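The Ripeness Sticker Wants Your 37 Cents

By Nerys Phillips

My sister-in-law sent me a pack of those color-changing produce stickers for my birthday, which tells you what kind of reputation I have. The brand is Ukow. You put one on a piece of fruit, it starts out pale, and when it has gone a deep blue your fruit is supposed to be ready to eat. They work out to 37 cents apiece if you buy the big pack. The company says the average household throws away "a fortune" in spoiled fruit every year, and does not say how much a fortune is or who added it up.

I asked. The reply came from a customer happiness desk and contained the words "internal modeling." I asked what was in the model and have been waiting since.

So I did what I usually do with these things and used the whole pack. I put stickers on pears, avocados, peaches, a cantaloupe and a papaya I bought by mistake. The pears were the best of the bunch, I'll give them that. Most turned blue within a day of when I would have eaten them anyway. The avocados were a mess. Two went blue while they were still hard enough to drive a nail, and a third was black inside before its sticker had changed at all. The cantaloupe sticker fell off in the refrigerator and I found it on the butter.

Murray Caron, who ran the produce counter at Bunden Market until he retired, laughed at me for a good while when I told him. His view is that the gas these stickers are meant to pick up drifts all over a kitchen, so a sticker on your pear may be telling you about your neighbor's bananas. I put that to Ukow as well. They said the stickers should be used "in a well-ventilated space away from other fruit." I would like to see the kitchen where that happens. Mine has one counter and the toaster is on it.

Then there is the MacPherson bowl, a vented ceramic thing that sells for a good deal more than a bowl ought to and promises to "manage the ripening cycle." Raymonde Bélanger lent me hers for two weeks. I kept half a bag of peaches in it and the other half in a paper sack on top of the washing machine. My husband, who did not know which was which, liked the sack peaches better. It's one test in one house, I know, but it is one more than I found on the MacPherson website.

What bothers me is how these products lean on the idea that we can't tell. Color is the worst offender. We have been trained to reach for the red one, and the stores know it. 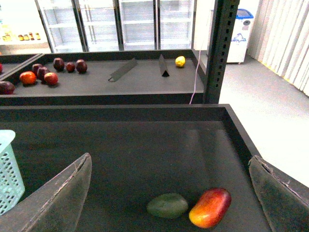 Plenty of mango varieties never turn red at all, and on the ones that do, the blush mostly comes from how much sun that side of the fruit got. Press near the stem. Smell it. If it gives a little and smells like something, cut it open. My mother shopped that way with three kids hanging off the cart and she was wrong maybe once a month, and when she was wrong we had it in a smoothie or the chickens had it.

I'm told a phone app called Marneten is coming in June. You'll take a picture of your fruit and it will give you a "readiness score," with a subscription after the free trial. I have signed up for the trial and will report back. Murray has offered to go up against it at the Bunden store, by thumb only, and I've told him I'll buy the fruit.

If you still want to try the stickers, I have four left over. They're on my desk, and one of them has already gone blue.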